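Firkuston (film series)

Firkuston is a series of science fiction adventure films produced by Hurnine Pictures and set in the flooded mining town that gives the series its name. It began as a small, scrappy movie with a cast of newcomers and grew into one of the most warmly loved adventure series of its kind, with a following that still packs late showings every December.

Story and setting

The first film follows a crew of salvage divers who find a working radio station beneath the town reservoir. Its signal is answering calls that haven't been made yet, a wonderful premise that the script plays completely straight. Firkuston 2 moves the action to the port of Esden, where the divers try to trace the station's builders, and it opens with a thrilling eight-minute chase across the harbor ice.

Production

Hurnine built the underwater station full size in a drained swimming hall in Esden. The set had 100 working lamps, each wired by hand so that the actors could switch them on and off during a take. Miniatures were used for the collapse of the dam, and they hold up beautifully on a big screen.

The sound work deserves special praise. The voice of the station was made by playing dialogue through old telephone handsets and recording it again in a stairwell, and the result is still chilling!

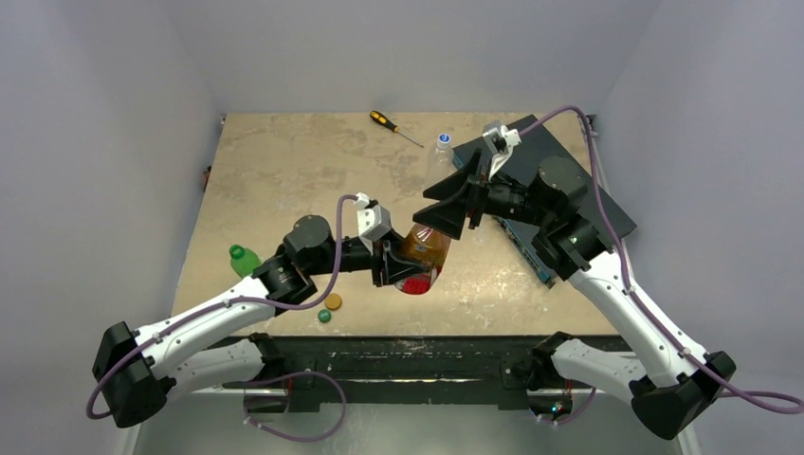 Music and release

The score, performed by the Ogbonna Ensemble, mixes low brass with a bright, hurried piano theme that returns in the sequel at half speed. A vinyl edition of 2,000 copies sold out before the second film opened.

Both films were released on disc with a commentary track and a set of deleted scenes, including the longer Esden ending that fans had been requesting for years.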